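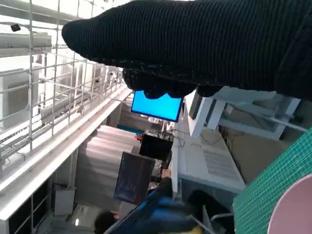 Why do screens, plugs and boxes on a desk have rows of little slots in them?

The slots let warm air out and cool air in, so the parts inside don't get too hot.

Slots, Screens and Wires: What's Going On at a Busy Desk?
By Kaede Tanabe

Have a look round the back of a television (ask a grown-up first, and don't touch anything). There's a good chance you'll find lots of thin little gaps in the plastic. Now look underneath a laptop, or at the side of a games console. More gaps! Once you start spotting them they are everywhere, and I love them, because each one is a tiny window for air.

Where does the heat come from?

Electricity has to push its way through wires and parts, and when it does, some of its energy turns into heat. Rub your hands together quickly and you'll feel them warm up. What happens inside a wire is a bit like that, only the rubbing is done by things much too small to see. They're called electrons, and they bump and jostle their way along all the time the power is on.

In a toaster, the heat is exactly what we want. In a computer it's a nuisance. If the parts get too hot they slow down, and if they get hotter still they can break.

How does air help?

Warm air is lighter than cool air, so it floats upwards. When there are slots in a case, the warm air can drift out of the higher ones, and cooler air from the room slides in lower down to take its place. Then that air warms up too, and off it goes! Some machines have a fan as well, to hurry things along. That's the whirring noise you hear when a computer is working hard.

In the photo there are small rectangular slots on the white part, set out together in a block. I think slots look best like that, all lined up like windows in a block of flats.

Why not make one big hole?

Good question! One big hole would let plenty of air through, but it would also let in pencils, paper clips, biscuit crumbs and fingers. Lots of narrow slots let the air past and keep bigger things out. The strips between them make the case stronger, too. Air doesn't mind squeezing through a small gap. A pencil does.

Dust is small enough to get in, I'm afraid. So are bits of fluff. Fluff is mostly tiny threads that have come loose from jumpers, socks, gloves and blankets, and it catches the light when the sun is low. If too much of it settles over the slots, the air can't get through properly. That's why somebody should wipe a desk now and then, even when it looks clean.

What about all the wires?

Some wires carry power and some carry messages. A message might be a picture on its way to a screen, or a letter on its way from a keyboard. Most wires wear a coat of plastic or rubber, because electricity can't easily get through those. The metal is hidden inside.

The coats come in different colours to help people tell the wires apart. There's a red and black connector by the black box in the photo. Red and black are often used as a pair when electricity has to go out along one wire and come back along the other. It needs a whole loop to travel round — we call that a circuit — and if there is a gap anywhere in the loop, everything stops.

And a bright blue screen?

A screen is made of tiny dots called pixels. Each pixel on a colour screen usually has three even tinier parts: one red, one green and one blue. Turn on only the blue parts all over the screen and the whole thing glows blue. Turn on all three together and you see white, which surprised me so much when I was small that I made my aunt explain it again.

Try it: the warm air spiral

You will need a sheet of paper, some scissors, a piece of thread and a grown-up.

Draw a spiral on the paper, like a curled-up snake, and cut along the line. Ask your grown-up to make a small hole in the middle of the spiral and tie the thread through it. Now let it dangle well above a warm radiator. Keep it away from flames, lamps and cookers.

Hold it as still as you can and wait. The rising air pushes on the paper and the snake begins to turn. If it doesn't move, the radiator may not be warm enough, so leave it for 10 minutes and have another go.

Words to know

Circuit: a loop that electricity can travel round.
Electron: a very, very small thing that moves along a wire.
Pixel: one of the dots that make up a screen.
Vent: a gap made to let air through.

Home Ask a Question Things to Make Word List For Teachers Back to Top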